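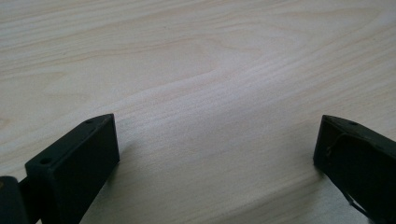
Living With a Pale Wood Table
Speaker notes, February evening talk

OPENING (keep it short, they'll still be finding chairs)

Hi everybody, thanks for coming out. Quick show of hands: who has a light wood table at home? Okay, and who's a little bit scared of it? Same hands, usually!

I was too. I bought mine secondhand through Rustard, paid 478 dollars including delivery, and for the first month I made my family eat over placemats, with a towel under the placemats. Don't live like that.

[Pause. Water.]

LEARN YOUR GRAIN FIRST

Before you clean anything, look at the top for five minutes with no dishes, no mail, no laundry on it. I mean really look. On pale wood you'll find places where the lines are fine and close together, and then they'll open up into big lazy curves, almost like a map of hills. I love the S-shaped bits. My daughter calls that part of ours the river.

Run a hand along the lines, then across them. Every wipe and every bit of sanding you do from now on goes along. If the lines bend, you bend with them as best you can (I'm not going to pretend I follow every curve on a weeknight).

Tell the Irkenance story here: the rental cabin, the green scrubby pad, me going in circles. Those swirls showed up every single morning when the sun came in. I lost 80 dollars of the deposit and deserved it.

FINDING MARKS

Turn off the ceiling light and get low, so the light skims across. Small gray marks are sneaky on cream-colored wood. You get a little smudge near the middle, maybe a fainter speck next to it, and half the time you can't tell the speck from the grain until you move your head.

Could be pencil, could be a scuff, could be something off the bottom of a pan. You don't have to know yet. Start gentle and work up.

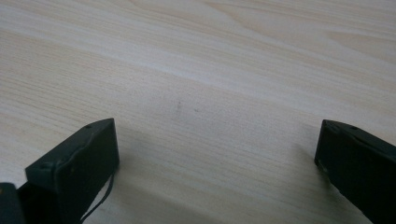

WHAT I TRY, IN ORDER

First, a dry soft cloth. Then a white eraser, light strokes, with the grain. Then a barely damp cloth with one drop of dish soap, and dry it right after. Wait until the next day before you decide whether it's gone.

If it's still there and the table has an oil finish, I go to very fine sandpaper and touch up with Stulleck oil. Test underneath first! If it's lacquer, stop at the soap and call someone, or just put the fruit bowl there.

Somebody will ask about melamine sponges. I don't use them on this kind of top, they can leave a dull patch.

REFINISHING, IF THERE'S TIME

Having the whole top redone is a real option. I got two quotes, one for 826 dollars and one for about 1,000. I did neither and I'm happy with my river and its freckles.

Questions. Pass the sanded sample boards around, and get them back this time.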